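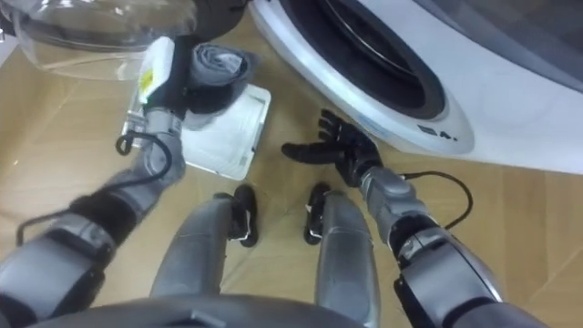 Coldale 222 Pitcher's Training Glove

Hi, I'm Imtiaz Biswas, and I've been making ball gloves in my garage since my playing days ended (two seasons of college relief work and one very patient shoulder surgeon). The Coldale 222 is the glove I wish I'd had back then, and it's the one I still grab when my nephew wants to throw.

It's a 12 inch pitcher's glove with a closed web, so the hitter can't see you digging around for your change-up grip. I tried a fancier basket web on the first batch and went back to a plain two-piece. It closes better and it's a whole lot easier to relace on a bus.

The leather is steerhide from Sheikh, the tannery I've bought from since I started. It shows up stiff! I'm not going to tell you it's game ready out of the box. Play catch with it every day and you'll have it folding the way you like in a couple of weeks. Please don't put it in the oven. I've had three of those mailed back to me and I couldn't save any of them.

What you get
Glove, left or right hand throw
One spare set of laces
A Lutilura wrist strap (the wide one, black only)
Small tin of conditioner

Sizing
The hand opening fits most players from high school on up. If you've got small hands, pull the wrist strap in to the second hole and try it like that before you write to me about an exchange. For kids under 10 I'd go with the Coldale Junior. Same leather, shorter fingers, and it doesn't weigh their arm down.

Care
Wipe the dirt off after you play, let it dry on a shelf with a ball in the pocket, and go easy on the conditioner. A dab the size of a dime does the whole glove. If it gets soaked, stuff it with newspaper and leave it alone for 72 hours, away from the heater.

Shipping and returns
Gloves in stock leave my shop within 2 business days. Right hand throw in tan is sold out until August, but I'm taking names, so send me a note and I'll put you on the list. You can return an unused glove for 30 days. Once it's been thrown with, it's yours, but I'll relace it free for the first year if you cover postage both ways.

Name stitching is extra and adds 10 days. Keep it to twelve letters, and check the spelling before you hit order (I stitch exactly what you type).

Goes well with: Trustum weighted ball set, Coldale Junior, replacement lace kit in tan or black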